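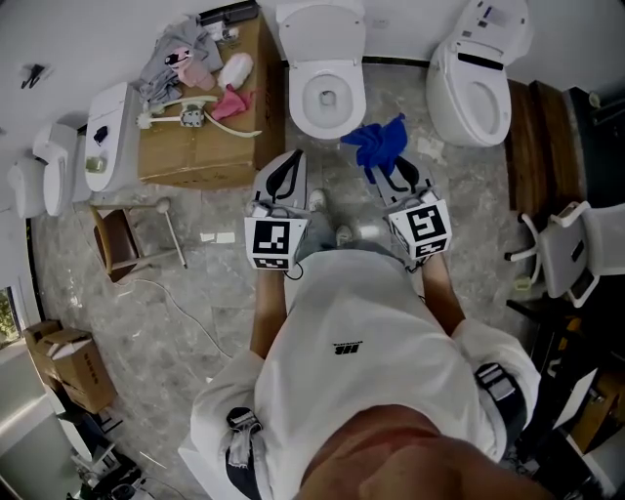
Grey marble pattern underfoot, light shoes.

My mother cleaned the whole flat before every guest, also before guests who stayed only for one tea. When I moved to Vistby I kept this habit, and for two years I was tired each December. This year I try another way.

I write down what the visitor will really meet: the hall, the toilet, the kitchen table. These I clean properly. The bedroom door I close - it is a very good door for closing. I bought one bottle of vinegar cleaner at Andon and it did all three places, with plenty left.

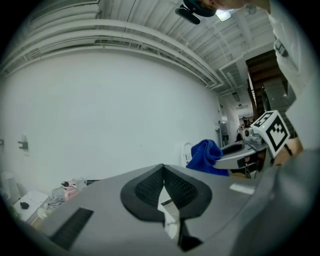

According to Aslı Toprak, who wrote to me after my post in June, the cloth matters more than the bottle, and one should never wash cloths with softener as they stop drinking the water. I did it wrong for years, so now mine go in at 65 degrees with plain powder only.

Tonight is 24th December and the Çetinkaya family comes at six. The soup is ready, the hall smells a little of vinegar, and I still have time to sit down with my book. The windows I will do in spring.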